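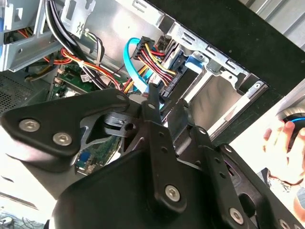

Cable day again. Third session on the teardown task and I finally have ten minutes to write it up before I forget everything. The task is simple on paper: the arm goes into an old desktop tower, finds a drive cable, takes hold of the plug, pulls it out straight, doesn't wreck anything. On paper. Cables are the worst thing you can hand a robotics club. The light blue SATA one is our favorite target because it's a nice bright color and it stands away from the rest in a big loop, but then there's the power plug right beside it with its red and yellow and black wires going everywhere, and the fingers have to get down between all that. We've been arguing all week about whether that counts as one problem or two. I say two.

Background for anyone new. We're the Stolano robotics club, we meet in the back half of the old shop classroom, and in November we go to the Grastmont meet, which has a recycling challenge this year. Teams get a dead PC and a time limit. Points for every part that comes out whole. Cables are worth less than drives but you can't get to the drives without doing the cables, so.

Our robot is called Kita. No reason, it was on the whiteboard when we moved in.

What we did this session:

Went through the approach angle again. Straight down is no good, the wrist ends up over the drive cage and there isn't room. Coming in steep from one side works better, except now the wide finger wants to bump the case. Moved the start pose back a little. Better. Moved it back a little more. Worse. Put it back.

Then grip force. We had it set way to high from the block stacking task in spring, and a SATA plug is not a wooden block. Sorry to the first two cables. Turned it down and now it slips off about half the time which I guess is progress, at least nothing snaps.

Then logging. This is my part so I'll go on about it. We're up to 1,179 saved attempts counting all the junk ones, and the goal was 500 good ones before school starts. We are not at 500 good ones. I went through a batch last night and 93 of them have the wrong label becuase somebody (me) left the script on "drive" when we were doing cables. Fixed now. Took me until midnight. If you're on the team please please check the label before you hit record, it's the first line on the screen.

The thing I keep thinking about is the latch. Some of those little plugs have a metal clip you have to squeeze before they'll let go and some don't, and from above you really can't tell. By hand you just feel it. Kita feels nothing, it has a motor current number and that's it. My idea is tug gently, watch the number, if it jumps then stop and squeeze. The other idea on the table is skip any plug that won't move and take the lower score. Voting on it next meeting. I'll probably lose.

Also we changed the rule on hands. Hands near the tower are fine while you're resetting it. Hands stay out once somebody calls go. Say it loud.

Budget stuff. Monti, the repair shop by the bus station, is letting us have more dead towers if we pick them up ourselves and bring the empty cases back. Need a car with a real trunk. Mine doesn't have one.

To do before next time:
tighten all the hex screws on the gripper again, they work loose
spare SATA cables, any color
label check in the script so I can't do that again
someone find the short Allen key

More when there's more. Posting this from the bus so excuse the typos.

15 August 2023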